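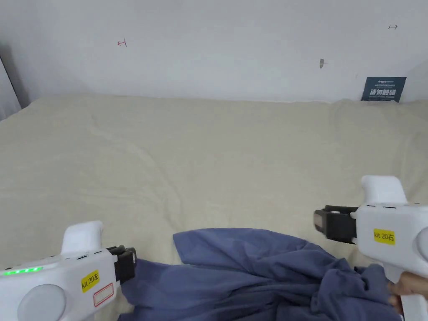
图1:手持式夹爪与床面上待整理的深色衣物。

Gruvden发布家务操作评测结果:机器整理衣物尚不能脱离人工复核

【2026年7月15日】机器人操作软件企业Gruvden今日公布家务类操作评测第一阶段结果。评测针对衣物拾取、展开、对折和码放四个环节,使用该公司的操作策略软件Neluris,在双臂平台上执行。结论是:在限定条件下,单件衣物的拾取已具备连续运行的基础,展开与对折的稳定性不足,整套流程目前不适合在无人看管的家庭环境中使用。

本次评测由Gruvden与洗护服务企业Bonsu共同设计,后者提供工序标准和合格判定方法。每项任务重复执行50次,单次时限为12分钟,超时或衣物掉落至地面均计为失败。评测期间不允许人工触碰衣物,操作员仅可在急停条件触发后介入。

按环节统计,拾取任务50次中有2次失败,均为夹爪同时夹住衣物与下层床单。展开任务失败12次,主要原因是袖口或下摆卷入衣身内侧,系统未能识别应当抓取的边缘。由任意堆放状态开始、到码放完成为止的全流程任务,50次中有30次达到Bonsu的合格标准。未通过的各次中,多数停留在展开环节,少数虽已完成对折,但边缘偏差超出允许范围。

Gruvden操作技术负责人Delali Adjei表示:“衣物没有固定形状。一件衬衫揉成一团之后,领口、袖口和下摆的位置都需要重新判断。杯子抓偏一厘米通常还能拿起来,布料抓偏一厘米,后面的每一步都会受影响。现阶段的数据不支持我们宣称机器可以独立完成叠衣。”

技术资料显示,床面作业的难点与桌面作业不同。床垫受压后下陷,夹爪接近高度不能按固定平面设定;床单自身的褶皱与衣物褶皱在深度数据中特征接近,颜色相近时容易误判。衣物一部分垂到床沿以外时,布料自重会使床面部分持续滑动,系统须先将其拉回,或改用悬空抓持的方式处理。Neluris当前版本对前一种方式支持较完整,后一种仍处于测试状态。

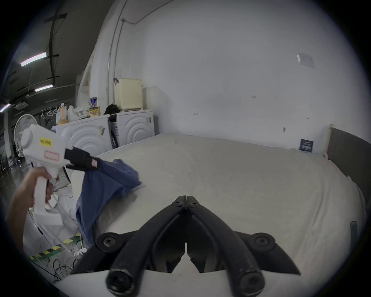
图2:夹爪夹持蓝色衣物一角,衣物部分垂于床沿外侧,后方为两台洗衣机。

除衣物整理外,评测还包含床单铺平和洗衣篮转移两项辅助任务。床单铺平只考核表面平整度,不考核包角。结果表明,单侧拉平可以完成,但拉平一侧往往带动另一侧移位,需要往复修正,耗时明显高于人工。洗衣篮转移属于刚性物体搬运,完成情况较好,但篮内衣物高出篮口时,视觉系统对篮沿的定位精度下降。

在商用场景方面,Bonsu对同一套软件在门店工位的适用性作了评估。门店衣物种类相对集中,台面平整,照明固定,来件可按材质预先分类,条件优于一般家庭。评估认为,机器可承担分拣前的单件拾取和同规格毛巾的对折,衬衫、针织衫及带有拉链或系带的衣物仍由员工处理。机器完成的毛巾须经人工抽检后方可打包。

Bonsu同时指出,作业节拍仍是门店采用与否的决定因素。按当前速度,机器完成一件上衣的时间长于熟练员工,只有在夜间等不占用人工工位的时段运行才具有经济意义,而夜间运行又要求系统在失败后自行恢复。Neluris现有的恢复逻辑只覆盖掉落重拾和重新展开两种情况,对夹爪缠绕、多件粘连等情况只能停机等待。

Adjei表示:“能做成一次和能交给用户使用,中间差的是异常处理。我们把失败记录与成功记录一并交给合作方,判定标准由合作方掌握,Gruvden不参与评分。”

第二阶段评测计划于9月启动,地点设在Stuvanley测试场地。新增内容包括:从洗衣机滚筒内取出湿衣、将衣物挂上衣架,以及多件混放条件下的逐件分离。湿衣重量大、相互缠绕,预计失败率高于干衣任务。第二阶段将沿用相同的时限与失败判定规则,以便与本次结果对照。

Gruvden暂不公布面向家庭用户的产品计划和价格。第一阶段评测的任务定义、判定规则及各环节失败分类表,可由研究机构和设备集成商书面申请获取。

关于Gruvden
Gruvden从事机器人操作策略软件的开发与测试,主要产品为Neluris,应用方向包括织物处理、物品整理及轻型仓储作业。

关于Bonsu
Bonsu经营衣物洗护门店及集中洗涤业务,为本次评测提供工序标准与质量判定。

媒体联络
Gruvden企业传播部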